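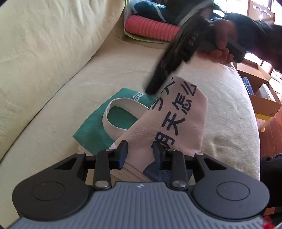 Before you start your first warm cycle, please take a minute to sort what's going into your Vetico drying cabinet, as it makes the whole evening go more smoothly. Fabric slippers do very nicely on the lower rack, and a pale pink one with big printed lettering and a white elastic band should be treated as a delicate item, both for the print and for the stretch. Heavier things, like boots and wool hats, can go up top.

**Loading and starting**

1. Slide the lower rack in until it clicks on both sides. It can be a little stiff the first few times!
2. Lay slippers flat with the openings facing up, and leave a bit of room between them so the air can wander through.
3. Close the door and turn the dial to **Delicate**. The cabinet will warm up to 40 °C and hold there.
4. Set the timer to 31 minutes and press **Start**. You'll hear the fan come on (it's a soft hum, nothing alarming).

> **Note:** Still damp at the toe? Turn everything over and run the same cycle again, up to 2 times in a row.

> **Caution:** Never use **Boost** for anything with elastic or printed lettering.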